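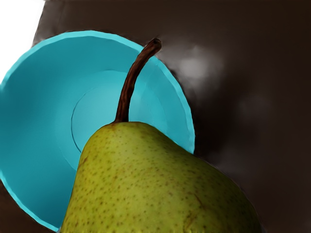 Simulated arm drops the pear short of the bowl, but only with the new asset. Where do I look?

Asked by Hamdia Shiferaw, 17th May
Tags: simulation, grasping, contact, collision-mesh

I have a pick and place task running in Hutix with a parallel gripper. The job is to pick up a pear and put it in a turquoise bowl on a brown tabletop. Wrist camera on, physics on, nothing else moving.

With the old fruit (a plain ellipsoid with a texture on it) the task was fine. Last week I swapped in a proper pear model with a neck and a stem. Now the fingers close, the arm lifts, and somewhere between the lift and the bowl the pear tips over and slides out. Sometimes it lands on the table. Sometimes it hits the rim and gets thrown clear across the room at a speed no pear should reach. Once it took the bowl with it.

I ran 72 episodes overnight and only 11 ended with the pear in the bowl.

What I have tried so far:

Raised finger friction. It slips a bit later, then gets thrown harder.
Raised grip force. Same, and the fingers start to shake.
Lowered the arm speed. No real change.
Checked the pear's mass. It is what I set it to.

The camera view looks right to me. The stem, skin and bowl all render where I expect them. I need to know if this is a controller problem or an asset problem before I spend another week on gains. The same controller is supposed to go on the real arm, and I am not putting it there while it does this.

3 answers

Answer from Tatsuya Hosoda (accepted)

Asset problem, most likely two of them.

The camera renders the visual mesh. The contacts use the collision mesh. They are separate files and they can disagree completely while the picture looks perfect. Turn on collision shape drawing in the viewer and look at the pear again. If you imported it with the defaults, you probably got a single convex hull around the whole thing, stem included. On a pear with a tall stem that gives you something like a tent: straight sides running from the widest part of the body up to the tip of the stem. Your fingers are closing on sloped faces that don't exist in the render. They squeeze, and the slope pushes the pear out of the grip. More force pushes it harder, which matches what you are seeing.

Second, the center of mass. Many importers compute it from the collision shape if you don't give it one. You set the mass, but did you set the center and the inertia? With the hull going up to the stem tip, the center comes out too high and the pear hangs wrong once it is off the table.

What I would do, in this order:

1. Take the stem out of the collision mesh. Leave it in the visual mesh.
2. Split the body into a few convex pieces, or use two overlapping spheres, a large one for the body and a small one for the neck. Spheres are boring and they work.
3. Set center of mass and inertia by hand.
4. Put friction and grip force back where they were before you started changing them. Do this before you test.

The bowl needs the same check. If it also has a single convex hull, it is solid as far as physics is concerned, with a lid across the opening. The pear can't go in. It either sits on top or, if the arm drives it down into the lid, it gets pushed out in one step at very high speed. That would be your launch. Your 11 successes make me think the bowl is hollow but coarse – maybe thin walls the pear can get pushed through. Thicken the walls in the collision mesh and see.

On the real arm: agreed, keep it off. Even after this is fixed, put a force limit on the gripper and a speed limit on the wrist that are enforced below your controller. A policy that learned to squeeze hard to beat a bad mesh will squeeze hard on real fruit, or on a hand.

Comment from Hamdia Shiferaw: It was the hull. The shape drawing looked exactly like the tent you described. The bowl was hollow but the walls were very thin. I did steps 1 to 4 and made the walls thicker. First 5 runs all went in. Starting a longer set tonight.

Comment from Tatsuya Hosoda: Good. Throw out any training data from before the fix, including the episodes marked as successes.

Answer from Vitória Salgado

Tatsuya's answer covers it, but check your timestep too. I had a similar launch problem with a cup and the physics was stepping too slowly for the finger stiffness. Going to 1000 Hz stopped the shaking. It won't fix a bad mesh, and it does make everything slower, so try it after the mesh and only if the fingers still chatter.

Also log the contact forces per episode. A threshold that stops the run when the force spikes is worth having in simulation for the same reason you have one on the real cell. We only added ours after a bad weekend where the whole run had been training on flying cups.

Answer from user barreto_lab

same thing happened to me with a banana. i just made the gripper pads bigger

Comment from Vitória Salgado: That hides it. The contact shape is still wrong.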